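Grondport发布双臂遥操作示教套件Bumivum，首批任务为小件织物的挂取与整理

机器人示教设备供应商Grondport今日宣布，双臂遥操作示教套件Bumivum开始接受订购，首批设备将于8月起陆续交付。套件面向高校实验室、系统集成商和中小型洗衣及纺织企业，用于由操作员以远程控制的方式向机器人示范一项任务，并把整个示范过程记录下来，供后续训练控制策略使用。

与套件一同发布的还有一组由Grondport与洗衣服务企业Danzer共同确定的织物类任务。任务在一张桌面上进行，内容包括在晾杆上移动衣架、调整夹子的位置、取下和挂上小块布料等。任务共6项，每项附有操作说明、起始摆放要求和完成判定标准，随设备一并提供给用户。

套件组成

Bumivum由一个执行工位和一个操作工位组成。执行工位上有两条机械臂，安装在桌面前缘的同一根铝型材导轨上，每条臂的末端装有平行夹爪。两条臂在导轨上的间距可以调整，用旋钮锁紧。桌面和三面围板采用浅色，减少背景变化对图像的影响。

操作工位上有一对尺寸较小的主手。操作员双手各握一只，主手各关节的角度实时传给对应的执行臂，食指扳机控制夹爪开合。主手没有力反馈，操作员主要依靠观察来判断夹爪与物体的接触情况。操作工位可以放在执行工位旁边，也可以放在另一个房间，两者之间用一根网线连接。在第二种布置下，操作员通过显示屏查看各路相机画面。

相机分为两类。固定相机架设在工作区外侧，取全局画面；腕部相机安装在机械臂腕部，随夹爪一起运动，取近处画面。录制时，各路图像与两条臂的关节位置、夹爪开度写入同一个数据文件，按统一时钟对齐。用户在回放软件里拖动时间轴，可以同时看到各路画面和关节曲线。

示教如何进行

一次示教从复位开始。操作员先按照任务说明摆好晾衣架、衣架和布料，再把两条执行臂移到起始姿态，踩下脚踏开关开始录制。任务完成后再踩一次，录制结束，软件弹出窗口，由操作员选择保留、丢弃或标为待复查。中途掉落、夹空、碰倒衣架的片段可以保留，但必须加上相应标记，训练时由用户自行决定是否使用。

Grondport建议，每项任务至少录制200次示范再开始训练。录制由5名操作员轮流完成，每人连续操作不超过40分钟，之后换人。轮换安排写在软件的排班页里，到时间后软件会提示结束当前班次，已经开始的一次录制可以做完。

除远程控制之外，套件也支持手扶示教。在这一模式下，执行臂的电机只补偿自重，操作员直接用手推动机械臂经过各个位置。手扶示教用来确定起始姿态、避让点和晾杆高度等固定位置，速度快，不需要经过主手。由于操作员的手会进入相机画面，手扶方式录下的图像默认不写入训练数据，只保留关节轨迹。

起始摆放并不完全固定。说明书给出每件物品的允许范围，操作员在范围内自行变化，例如衣架在晾杆上的左右位置、布料夹在哪一端、下摆是否有褶皱。软件在每次录制前显示上一次的起始画面，以半透明方式叠加在当前画面上，操作员据此避免连续多次摆成同一个样子。

为什么从织物开始

Grondport项目负责人Leonie Pfister表示，选择织物和夹具作为首批任务，与Danzer提出的实际需求有关。Danzer的分拣间里，大件布草已有专用设备处理，小件衣物、样品布和带夹衣架仍由人工挂取。小件的种类变化频繁，按件编写动作程序的工作量太大，每换一批都要重新调试。

“一块布夹在衣架上以后，它的下摆每次落在哪里都不一样。”Pfister说，“写程序的人要先想清楚所有情况，做示范的人只要把眼前这一件做完。示范里包含了很多他自己也说不出来的判断，我们要做的是把它完整地录下来。”

带夹衣架对夹爪的要求也比较具体。夹子的片状端面窄，金属弹簧圈容易挂住夹爪边缘；几个衣架挂在同一根杆上时，前后互相遮挡，从固定相机的角度看不清哪一个在前。操作员在这种情况下会更多地切换到腕部画面，先让夹爪靠近，确认位置后再合拢。录制文件中保留了操作员每次切换画面的时间点，供研究人员分析。

软件接口与控制器由合作方Nullex提供。Nullex负责主手与执行臂之间的映射、速度限制以及断线保护。通信中断时，执行臂保持当前位置，夹爪不松开；恢复连接后，操作员需要把主手移回与执行臂一致的姿态，系统才会重新接通。

织物任务的执行工位与腕部相机画面：
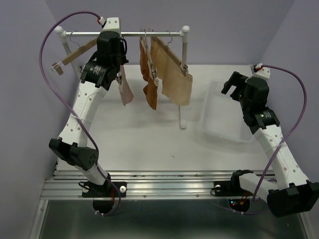
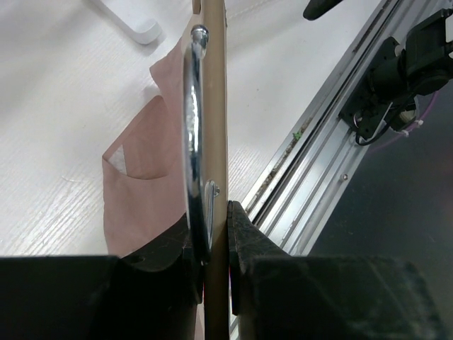
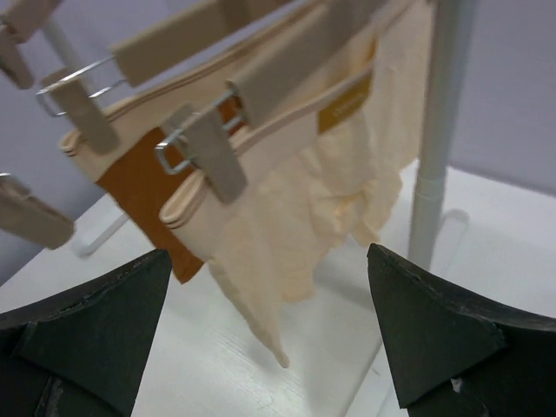 Marama Goodwin对这种做法有所保留，认为示范次数多并不等于示范质量高，同一名操作员在疲劳时录下的动作往往犹豫、反复，夹爪在布料旁边停留很久，这些停顿也会被机器人一并学去。Goodwin建议用户在录够数量之前先看回放，把动作节奏差别过大的片段挑出来单独处理，并且让新加入的操作员先跟着旧录像练习，再开始正式录制。

Grondport采纳了其中的部分意见。正式版软件增加了节奏检查功能，对每次录制中夹爪静止的时长进行统计，超出该任务通常范围的片段自动标为待复查。是否丢弃仍由人来决定，软件不会自行删除任何录制内容。练习模式也已加入，操作员在练习模式下的动作不写入数据集，只生成一份供本人查看的回放。

对于是否应该统一操作员的动作习惯，项目组内部有不同看法。有人习惯先用左臂稳住衣架，再用右臂去取布料；也有人全程以一条臂为主，另一条臂只在需要时靠近。目前的任务说明只规定起始和完成状态，不规定由哪条臂先动。Grondport计划在后续版本中允许用户为每次录制填写手法标签，便于训练时分组比较。

试用情况

Bumivum在发布前已在Danzer的一处分拣间进行试用。试用由Aurelia Trummer主持，操作员来自分拣班组，此前均没有操作机器人的经验。据Trummer介绍，操作员最先遇到的困难是距离判断，尤其是在显示屏前操作时，夹爪离晾杆还有多远很难看准。班组后来形成的做法是，先从侧面看固定相机画面，把夹爪高度调到与夹子平齐，再看腕部画面向前推进。这一做法已写入操作说明。

另一个问题是主手的重量。早期样机的主手前端偏重，操作员抬腕时间一长，夹爪会慢慢向下偏。定型产品把扳机机构后移，并在操作工位增加了可调的前臂托。前臂托为标准配置，不另收费。

“分拣的人知道布该从哪里拿。”Trummer说，“我们花时间教的是怎么用主手，怎么拿布不用教。”

试用期间也发现了一些暂时没有解决的问题。表面很滑的薄料容易从夹爪之间滑出；衣架勾在晾杆上卡住时，操作员感觉不到阻力，可能会把整个晾衣架带动。针对后一种情况，软件设置了关节电流上限，超过后执行臂停止并提示操作员后退。Grondport提醒用户，晾衣架应在录制前检查摆放是否平稳，并将底脚位置纳入起始摆放检查表。

夹爪指面属于易耗件，长期夹持金属圈和夹片后会出现磨损。指面用螺钉固定，用户可自行更换。更换后夹爪的开口尺寸会有细微变化，需要重新运行一次夹爪标定，并在数据集的备注栏中写明更换时间。

数据归属与格式

用户用Bumivum录制的数据归用户所有，默认保存在本地，软件不会自动上传。需要Grondport协助检查数据时，用户可以导出选定的录制文件，导出前可以去除声音和操作员编号。文件格式说明随软件公开，用户可以用自己的工具读取，无须安装Grondport的回放软件。

每次录制都附带一份设置记录，包括相机位置、机械臂间距、夹爪指面型号和软件版本。相机被碰动后，即使偏移很小，也可能影响已有数据与新数据的合并使用。软件在每天首次启动时要求操作员对照参考画面检查相机位置，未完成检查时可以进入练习模式，但不能开始正式录制。

操作员编号由用户自行分配。Grondport建议不要使用真实姓名，也不要把录制次数用作个人绩效依据。Danzer在试用期间采用按班次登记的方式，单个操作员的录制数量不对外公布，也不在班组内排名。

培训与服务

购买套件的用户可参加Grondport举办的操作员培训。培训由Remo Pichler负责，内容包括主手操作、起始摆放、录制标记、相机检查和日常维护。培训以实际操作为主，参加者在课程中完成一项织物任务的录制，并对自己的录像进行复查。场次安排在周一，用户可在订购时一并登记。

集成商可另行申请技术课程，内容涉及数据读取、控制接口和自定义任务的编写。自定义任务需要填写与首批任务相同的说明模板，模板中起始摆放范围和完成判定两栏为必填项。Pichler表示，集成商提交的任务说明最常见的问题是完成判定写得过于笼统，例如只写“挂好”，没有说明布料是否允许歪斜、夹子是否必须全部夹住。这类说明会被退回修改。

安装由Grondport技术人员上门完成，包括导轨固定、相机架设和通信测试。执行工位应放置在光线稳定的室内，避免阳光直射桌面。用户如需移动工位，应先将两条臂移至收拢姿态并断电，移动后重新进行相机检查和夹爪标定。

后续计划

Grondport正在与Danzer商定下一批任务，拟加入折叠小块布料和将布料放入托盘两类动作。新任务将沿用现有工位，不要求用户更换机械臂或相机。已购买套件的用户可以免费获得新的任务说明和软件更新，所需的布料、衣架等物品由用户自备，说明中会列出尺寸和材质要求。

带力反馈的主手目前处于样机阶段，尚未确定供货时间。Tyyne Vuorinen代表Nullex表示，控制接口已为力反馈预留通道，届时现有用户只需更换主手并更新控制器软件，执行工位部分不作改动。此前录制的数据可以继续使用，新旧数据在设置记录中以主手型号区分。

Bumivum现可通过Grondport及其授权集成商订购，价格根据相机数量、操作工位布置方式和培训人数确定。需要报价或预约现场演示的单位，请与Grondport销售部门联系。演示中，来访者可在工作人员陪同下使用主手操作执行臂，也可自带小件织物进行尝试。

媒体联络：Grondport新闻办公室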